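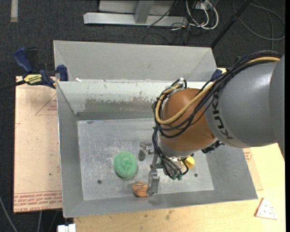
## Re: [cell-practice] Do we need a written rule for bin clamps and cable dress?

Hi all,

Đạt Nghiêm wrote on 25/12/2020 (on a holiday, Đạt, go eat something!):

> Our draft checklist for bin picking says "container secured" and leaves it there. Skolstead wants it spelled out before they sign. Do people really clamp the bin to the table, or is a non-slip mat enough? And does anyone have wording for cables at the wrist? Ours says "tidy" and I can't audit tidy.

I vote clamps, every time. We're picking out of an open metal bin on a wooden tabletop, with blue clamps on the rim and cardboard under it, and I'd never go back to a mat. When a finger catches a wall, a bin on a mat can slide, and then all your taught positions are off and you may not notice until the next pick. At Gisdale we lost most of a February morning that way.

The wording we use, steal whatever you like:

- Bin clamped at two points or more, checked by hand before the first cycle.
- Clamp handles outside the arm's path, and that includes the path home.
- Anything loose on the table (sanding pads, tools, your coffee) goes away before auto mode.
- First 20 picks after any bin move run at reduced speed.

On cables, I agree "tidy" is useless. Our arm has a thick yellowish one and a bunch of black ones looping over the orange joint and down to the wrist, and no photo can tell you if that's okay. So we jog every joint through the whole working range, slowly, and watch for anything pulling tight or snagging on the rim. Then we do it again after 100 cycles. Write down who did it and you've got something to audit.

The one I'm still stuck on is floor cables behind the table. Ofori's version has 3 paragraphs on it and I can't follow any of them. Could somebody from Undard post theirs?

Happy holidays, and sorry for the long mail!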